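The right gripper stopped closing on us again, and this time I want to write it down properly. The task is simple: clear the table, put trash in the bag. On run 16 the fingers stayed open and the arm continued as if it was holding something.
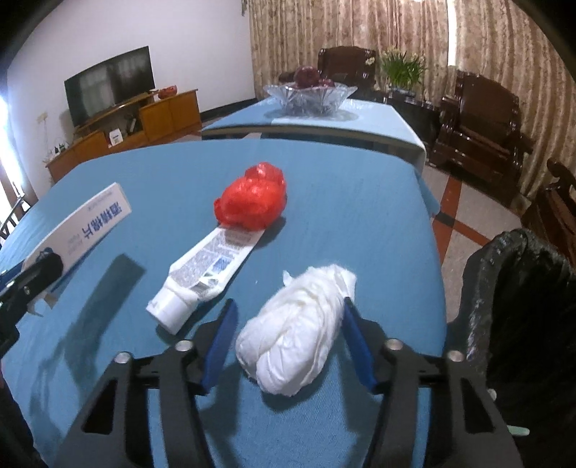

1 min read

Thin white material like this is the hardest for us. Jennylyn checked the log and found the close command was sent three times, with no error reported. I find this more worrying than a crash. Until we know the cause, we stop after five runs and test both grippers by hand.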